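Práctica 4. Teleoperación bimanual: pulsación de teclas
Taller de robótica Dravel. Responsable: Maarja Kuusk

Objetivo: registrar demostraciones manuales de una tarea de contacto breve con dos pinzas de mano. Cada pareja entrega 15 episodios válidos. El teclado se coloca sobre el tablero blanco, con la barra espaciadora hacia el operador. 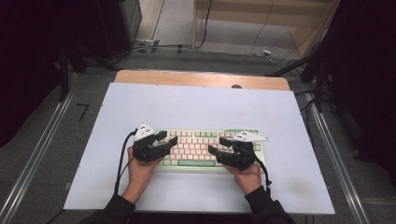

Un episodio comienza con ambas pinzas en reposo sobre el teclado y termina al volver a esa posición. Se descarta si el marcador de una pinza queda oculto más de 100 ms seguidos.

Secuencia: teclear 407, espacio, 1923. La mano izquierda no cruza la línea media.

Entrega: carpeta comprimida y hoja de incidencias, a Normunds Venckus. Fecha límite: 2021-05-30.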